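Alcides Rengifo
Notes on threaded collars in molded plastic, mostly for Dirceu Portela, who asked why his leans. Applies to the white base and tubes I have been putting together, and to most things built the same way.

1/ A lean at the top of a tube nearly always starts at the bottom. A small error at the collar gets multiplied by the length of the tube. Look at the collar first, then the tube, then the floor.

2/ Start the thread by hand. Turn backward until you feel the start drop in, then forward. Plastic on plastic will cross-thread with very little force and it will feel fine for the first half turn.

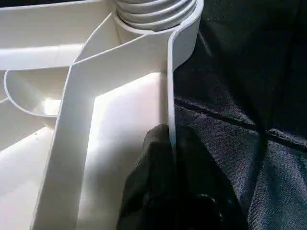 Threaded neck, collar at its base, and one of the wider ribs.

3/ The ribs do the structural work. A flat panel of the same plastic flexes if you lean on it. Ribs resist bending along their length and do much less across it, so load the base down through the neck and don't push it sideways.

4/ Check the recesses before assembly. Flash and loose trimmings collect in the corners. A dry brush gets them out. A damp cloth mostly moves them to the next corner.

5/ No lubricant on the thread. Dirceu used kitchen oil on his. Oil holds grit, and the grit does the damage. If a thread binds dry, back it off and look at it.

6/ Tubes. Roll each one on a flat table before fitting. If you see daylight moving under the middle, it has a bow. You can sometimes hide a bow by turning the tube so it faces the wall. You can't tighten it out.

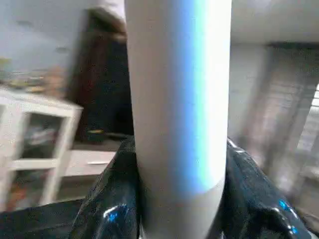
No. 48, p. 344

7/ Keep a tube vertical when you bring it to the base and stay clear of anything with glass in it. The far end travels a long way for a small movement of the hand. Mine has a glass-door cabinet for a neighbor and I should have picked the other side of the room.

8/ Test for squareness with a weighted string, 3 positions, a third of a turn apart. If the error follows the tube, it's the tube. If it stays put, it's the collar or the floor. My old notebook from Grendach has this as a full page of diagrams, but the two sentences cover it. 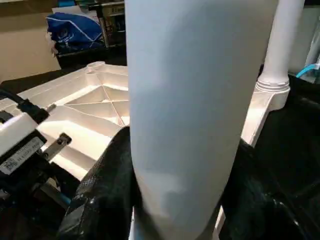

Wide tube upright, narrower pipe through the ridged collar, ribbed base on the left.

9/ Tighten the collar last, after the pipe is seated. Hand-tight plus a small nudge – stop there. Molded threads creep under load, so check again after a day and again in a week.

10/ Someone in the Wodville group asked about thread tape. It fills clearance, but it also hides a bad start. I leave it off.

11/ Dirceu reports that his lean was the floor. He has put a shim under one edge and left the oil in.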